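Speaker notes: "Do we really need another setting?"
Friday session, second slot after coffee

Start without the title slide. Ask for hands: who has changed the default program on their washing machine in the past year? Wait. Then ask who could name all the programs it has. Let them laugh, move on.

My complaint tonight is with choice as a selling point. I have been hearing for years that people want control. I'm not convinced. I think people want clean shirts and dinner by seven, and that "control" is what gets printed on the box when the maker couldn't decide.

Tell the Gomport story. Annelies Dekker ran their customer desk and kept a drawer of returned manuals, most of them never opened past the safety page. The product team took this as proof that the manual was bad and rewrote it. Twice. Annelies suggested removing half the features. You can guess which idea got the budget.

Next, the survey. The Prerlow survey asked 1000 households whether they would like more options on their next appliance, and most said yes. Well, of course they did. Ask me if I want more cake. The question had no price in it and no mention of learning anything. Efren Lumbao went back later with a smaller group, 100 people, and asked them to show him what they used at home. Nearly all of them used 2 settings. I'd be careful with his number too, by the way. People behave when a man with a clipboard is in the kitchen.

(Pause here. Water.)

Someone will bring up Dal Bello during questions, so deal with it now. Yes, their simple range sold well. It was also cheaper, and it came out in January when everybody else was clearing stock. Graziella Colombo thinks the plainness did it. I've told her I doubt that, and she has told me I doubt everything. Fair enough. What I'd want to see is the same range at the old price, and we're not going to get that.

Money slide. Keep it short. Every extra function has to be tested, translated, supported on the phone and repaired. Zoltcombe put 5 new cooking programs into one model and then had to train the repair staff on each. Amarachi Olatunji asked in the review meeting what any of them did that the old ones didn't. There was a long answer. I was in the room and I couldn't repeat it to you.

Don't go soft here. The usual line is that advanced users need the extras. Maybe. Who are they? Everett Haverford says he is one, and he heats soup.

Last part is what I'd ask for instead. Publish usage figures along with the feature list. Make a team name one thing to drop for each thing it adds. If a setting goes unused in testing, take it out before launch and see if anyone writes in.

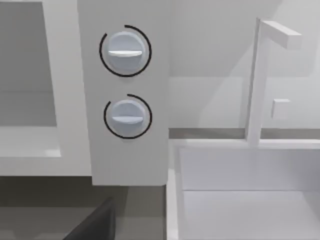
And if they do write in, read the letters properly before putting it back. One angry letter tends to get passed around the office until it sounds like fifty. Then take questions, front rows last.

Contact the speaker | Copyright, all rights reserved | Back to top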